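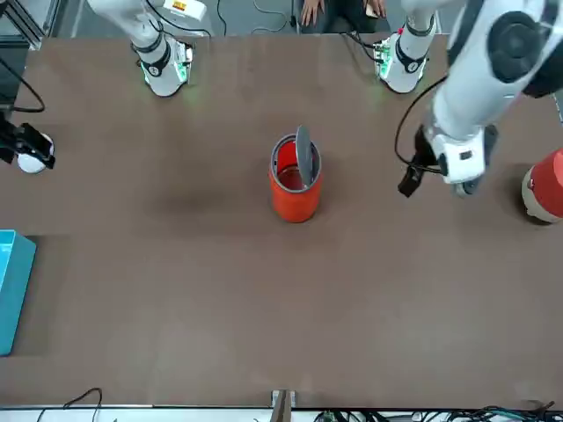

3. Opening, filling and closing the Vokero container

Before first use, wash the inside with warm water and a little dish soap. Let it dry completely with the lid up.

1. Stand the container upright on a flat, level surface.

2. Hold the body with one hand. With the other, lift the front of the lid until it stands up on its hinge. Do not push it back any farther.

3. Add the contents slowly. Stop below the rim so the lid can close flat.

4. Wipe the rim with a dry cloth. Crumbs or powder on the rim will keep the lid from closing all the way.

5. Lower the lid and press down on the front edge until it sits evenly all around.

NOTE: The container is tall and narrow and tips easily when empty. Keep it away from the edge of the table.

CAUTION: Do not lift or carry the container by the open lid. The hinge can break.

CAUTION: Not for use in a microwave or oven. Do not fill with boiling liquid.

If the lid comes off the hinge, see section 5. Replacement lids are listed under part number 805.

Prostmont Housewares
Revised 2024-05-30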